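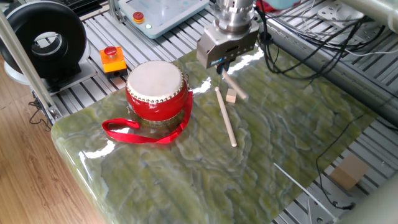
What makes the sound when you hit a drum?

The stretched skin across the top of the drum makes the sound. When a stick strikes it, the skin moves up and down very quickly and pushes on the air, and the moving air reaches your ears.

How Drums Work
A reading page for young visitors from the Orstead Museum of Music
February 2023

Drums are among the oldest musical instruments. People in nearly every part of the world have made them, in many shapes and sizes. Some drums are taller than a grown-up. Others are small enough for a young child to lift with one hand. All of them work in much the same way, and this page explains how.

The parts of a drum

Most drums have two main parts. The first is the body, which is sometimes called the shell. The body is usually hollow, so there is air inside it. The second part is the drumhead. The drumhead is a thin sheet stretched over an open end of the body.

Drum bodies may be straight like a can, wide like a bowl, or narrow in the middle like an hourglass. Some are barrel-shaped, and the small red drum on the green stone has a body of this kind. A barrel shape is wider in the middle than at the ends.

Drumheads were made from animal skin for thousands of years. Many still are. Others are made from plastic, which does not change much when the weather is damp. You may hear people call the drumhead "the skin" even when it is plastic.

How the head is held in place

A drumhead must be pulled tight. If it is loose, it makes only a dull flap. Drum makers have found several ways to hold it.

One way is to use rope. The rope runs up and down the outside of the drum and pulls the edges of the skin toward the other end. A second way is to use a metal ring with screws. The player turns the screws to make the head tighter or looser. A third way is to use tacks, which are short nails with wide tops. The red drum has a row of small metal tacks around its upper rim, and its drumhead is cream-white.

When a skin head is put on with tacks, the skin is first soaked in water so that it becomes soft and stretchy. The maker pulls it over the top of the drum and hammers in the tacks. As the skin dries, it shrinks and becomes very tight. A drum of this kind cannot be tuned with a screw. If the skin wears out, it has to be taken off and a new one put on.

What happens when the stick lands

When a drumstick lands on the head, it pushes the head down a tiny distance. The head springs back up, goes a little too far, and comes down again. It does this many times each second. This fast back-and-forth movement is called vibration.

The vibrating head pushes on the air above it and on the air inside the body. The push travels outward through the air as a sound wave. When the wave reaches your ear, a thin piece of skin inside the ear begins to vibrate as well. It is called the eardrum. Your ear then sends a message to your brain, and you hear the drum.

The movement soon dies away. This is why a single drum beat is short. To make a longer sound, a player strikes the head again and again, very quickly, so that the beats seem to join together. This is called a drum roll.

High sounds and low sounds

The highness or lowness of a sound is called its pitch. Two things have a great effect on the pitch of a drum.

The first is size. A wide drumhead usually vibrates more slowly than a narrow one, and slow vibrations make low sounds. The second is tightness. A tight head vibrates faster than a loose one, and fast vibrations make high sounds.

Scientists measure vibrations by counting how many happen in one second. A sound with 400 vibrations each second is higher than many people's speaking voices. A sound with 1000 vibrations each second is higher still, and is closer to a whistle.

Loud and soft are different from high and low. To play more loudly, the drummer hits harder, and the head moves farther up and down.

Drumsticks

Some drums are played with the hands, and others are played with sticks. Many sticks are made of wood, like the light wooden one lying to the right of the red drum. Wood is strong, it is not too heavy, and it is comfortable to hold.

Look closely at the stick on the stone and you will find that it has a rounded tip. A rounded tip is kind to the drumhead. A sharp tip could make a hole in it. Some sticks have a soft ball of felt or yarn at the end. These are often called mallets or beaters, and they make a gentler sound.

A stick for a full-size drum set is often 16 inches long. Sticks for toy drums and small hand drums are much shorter.

Good drummers do not squeeze their sticks. They hold them firmly enough to keep them from flying away, and loosely enough to let them bounce. The bounce helps the player to lift the stick before the next beat. If the stick is pressed down and kept on the head, it stops the vibration and the sound becomes flat and short.

Why some drums have a strap

A drum that is played while walking needs something to hold it up. Marching drummers wear a strap or a harness so that both hands are free for the sticks. A strap also helps when a drum is carried or hung on a hook between performances. The red drum has a red fabric strap near its base, which makes a loop on the surface where the drum is standing.

Does it matter where a drum stands?

It does. A drum that rests on something thick and heavy behaves differently from a drum that hangs in the air. If the bottom of the drum is open, a flat surface can close it off, and the air inside cannot move out that way. The sound may become quieter or duller. Large floor drums often stand on legs for this reason.

A soft surface, such as a cushion or a folded blanket, takes in some of the sound. A hard surface, such as stone or tile, sends more of it back into the room. Konrad Sowa, who teaches percussion at the museum, asks his pupils to play the same rhythm on a drum held in the air and then on a drum set down on a tabletop. Most of them can hear a difference with their eyes closed.

Wooden blocks as instruments

Drums belong to a large family called percussion. A percussion instrument is one that is struck, shaken, or scraped. Not every member of the family has a skin.

A piece of wood can be a percussion instrument too. When you tap it, the wood itself vibrates. A solid block makes a short click. A block with a hollow space inside makes a fuller sound. The piece of wood that musicians call a woodblock normally has a slot cut into it for this purpose. You can compare the sounds of skin and wood at home by tapping a drum and then a toy building block.

Try it yourself: a drum from a can

You will need an empty can or tub with smooth edges, a balloon, scissors, a strong rubber band, a little uncooked rice, and a pencil with an eraser. Please ask an adult to check the edges of the can and to help with the scissors. Balloons are not safe for very young children, so keep the pieces away from them.

Cut the neck off the balloon. Stretch the wide part over the open end of the can and pull it smooth. Put the rubber band around the rim to hold the balloon in place. Tap the middle gently with the eraser end of the pencil and listen.

Next, drop a few grains of rice on the balloon. Tap near the edge and watch the grains. They jump because the head under them is vibrating. Brush the rice off, pull the balloon a little tighter, and tap again. Is the sound higher or lower than before?

If the balloon slips, a second rubber band will help.

Taking care of a drum

Keep a drum with a skin head away from heaters and out of bright sun. Too much heat can dry the skin until it splits. Damp air can make the skin loose, and a loose skin sounds low and weak. Wipe the body with a dry, soft cloth. Do not stack books or toys on the drumhead.

Words to know

Body: the hollow part of a drum, also called the shell.
Drumhead: the thin, tight sheet that is struck.
Percussion: instruments that are struck, shaken, or scraped.
Pitch: how high or low a sound is.
Vibration: a very fast back-and-forth movement.

Visiting the drum room

The Malinowski Room on the first floor is open to families and school groups. Children may play the drums on the low shelves. The drums behind glass are old and may not be touched. Classes of up to 16 pupils can book a rhythm lesson, and groups coming in July should write to the education office early.

Text by Edmund Urbańczyk, Education Office, Orstead Museum of Music. Teachers may copy this page for use in class.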